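Notice to Keyholders

The Costache Botanical and Zoological Garden opened its gates at the usual hour on the morning of February 27, 2020, and the Acting Superintendent, Shaimaa Tawfik, issued the following instruction to all departments: the tortoise was not in its enclosure, and the public was not to be informed.

The tortoise was entered in the register as animal 91. It had been received in the time of the second Superintendent, together with a crate of aloes, and had been exhibited without interruption ever since. Its enclosure was bounded by a wall of dressed stone. The wall was inspected before noon and found to be sound.

Mr Đức Ngô, Keeper of Reptiles, submitted a written statement. He had fed the animal at dusk. He had closed the gate and hung the key on its hook in the lodge. He wished it to be recorded that he had said good night to the tortoise, as was his practice, and that the tortoise had not appeared to be troubled.

The Superintendent asked that the last sentence be removed. Mr Ngô declined to remove it, and the statement was filed as received.

A search of the grounds was arranged by section. Mrs Hằng La took the fern house and the lower terraces. Mr Toàn Trình took the orchard, the boiler yard and the old Stenetti glasshouse, closed to visitors after the storm in October. Members of the office staff were asked to walk the perimeter in pairs and to refrain from calling out.
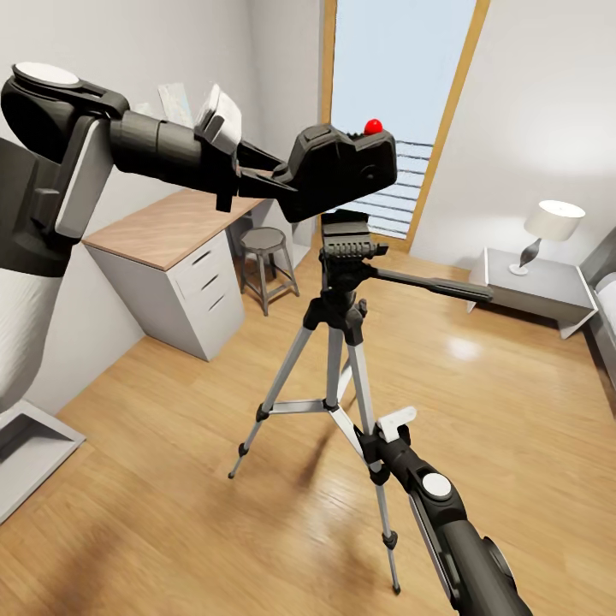

Camera-like device and tripod, computer rendering.

At two o'clock Mr Trình reported from the Stenetti glasshouse. The door had been found shut but unlatched. Several panes were missing on the north side, and leaves had blown in against the staging. In the far bed, where the succulents had been left to fend for themselves, one of the old aloes was in flower. It carried a single spike of a dull orange colour. The plant register, which went back to accession 1203 and recorded every flowering in the collection, showed none for that specimen.

The tortoise was beneath it, asleep.

The Superintendent attended in person. She stood for a time on the cracked tiles without removing her gloves. Mr Ngô arrived shortly afterwards, out of breath, and knelt down in the bed, contrary to the regulations on planted areas.

"They came in the same crate," he said.

"I have read the register, Mr Ngô."

"Then you know how long they have been apart."

She made no reply to this. The distance from the enclosure to the glasshouse was later measured by the office at 2100 feet, including the steps. No explanation of the steps was offered, and the report did not ask for one.

It fell to the Superintendent to determine where the animal should be kept. The enclosure was the proper place, and the label there had lately been repainted at some expense. She looked at the missing panes, and then at the stove pipe, which might be made to work.

"The glass will need to be replaced by the end of the week," she said. "Please inform Mr Trình. And the label is to be moved."

Mr Ngô asked what the label should say about the aloe.

"Its name," said the Superintendent, "and the date of receipt. The same date will do for both."

She returned to the lodge and took down the register. Under animal 91, in the column reserved for changes of location, she wrote the word glasshouse, and signed it.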